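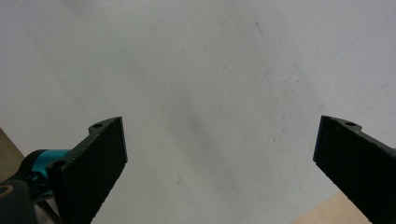
Call for participants: town and parish exchange on heat and heavy rain

Gadbridge is looking for small towns, parishes and neighbourhood groups to join the next round of its climate adaptation exchange. If your high street floods when the drains can't cope, or your primary school was too hot to teach in last summer, we would love to hear from you!

The exchange pairs places that are dealing with the same sort of weather. One has usually got a bit further along (a rain garden that has been through a winter or two, say, or a heat plan that people really use) and the other is just getting going. You visit each other, look at what has been built, talk to the people who mow it and pay for it, and go home with a short plan of your own. We ran the first round with Primar and Caron, and both are staying on as host towns because they enjoyed it so much.

What we did last time

Caron wanted to know how to slow down the water coming off the hill behind the allotments. Primar had already dug a string of shallow basins along an old railway cutting and was glad to show them off, including the one that filled with silt in its first autumn and had to be dug out again. Adanech Abera, who led the Caron group, came back with four pages of notes on inlet grilles alone, and those notes have since been copied and passed on more times than we can keep track of.

In return Primar got a good look at Caron's cool rooms scheme, where the library and the chapel hall open their doors on hot afternoons, with water, chairs and somebody to chat to. It costs very little and the people who go are very fond of it.
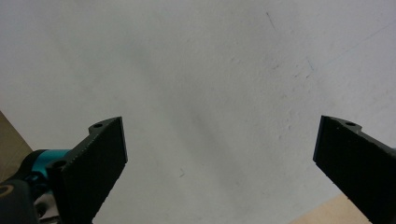
Who can apply

We welcome applications from town and parish councils, residents' associations, drainage and river groups, schools, housing co-operatives and any mix of these. You don't need a climate officer or a finished strategy. You do need:

- a real place in mind, such as a street, a park, a school yard or a stretch of stream
- 2 people who can come on both visits and stay with the exchange to the end
- a letter or email from whoever owns or looks after the land, saying they know you are applying
- a bit of curiosity about how other people do things

There is room for 8 places in this round. We'd like a good spread, so coastal and upland applicants are very welcome, and so are places with a lot of paving and hardly any trees. If you applied before and weren't chosen, please try again. Several of those applications were strong and simply had no natural partner at the time.

What you would be doing

After an online welcome meeting we will introduce you to your partner place. Each pair then makes two visits, one in each direction, with a day and a half on the ground each time. Between visits there is a phone call every month and some homework, mostly walking your own site in the rain and writing down where the water goes (bring a flask).
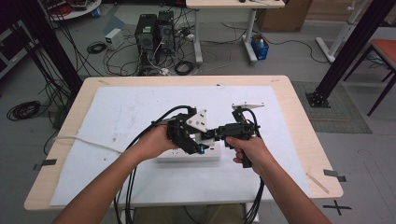
The second visit ends with a working afternoon where both groups sit down with Solveig Öberg, our landscape engineer, and sketch what could be done on the site within a modest budget. Solveig is very good at spotting the cheap fix, so do bring your awkward corners and your blocked culverts. The finished plans go into a shared folder that every past and present participant can use.

We pay for standard class travel, two nights' accommodation per visit and meals. Childcare and other care costs can be covered too, and we would much prefer you to ask than to miss out. We can't pay for staff time or for building work, though Agnes Nyberg will gladly help you look for grants once your plan is ready.

Visits start in September. Allow about 50 hours per person over the whole exchange, travel included.
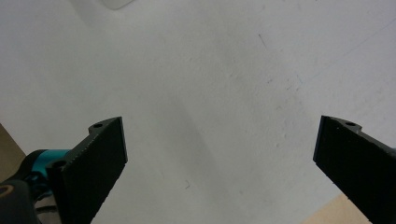 All meetings are in English, and we can arrange an interpreter for the visits if you tell us early enough. Please also mention any access needs, as some of the sites are steep and the paths in Primar get muddy.

How to apply

Write to us in no more than two pages. Tell us where your place is, what happens there when it's very hot or very wet, what you've tried so far and what you'd most like to see somewhere else. A hand-drawn map is very useful. Photographs are fine but not needed, and spelling doesn't count.

Send your application to Conall Hegarty at the Gadbridge exchange desk by 19/12/2025. Everyone who applies will get a reply with comments, and shortlisted groups will be invited to a short, friendly call with Conall and Åsmund Bakke.

If you're unsure whether your idea fits, ring the desk and ask for Conall, who is happy to talk it through before you write anything.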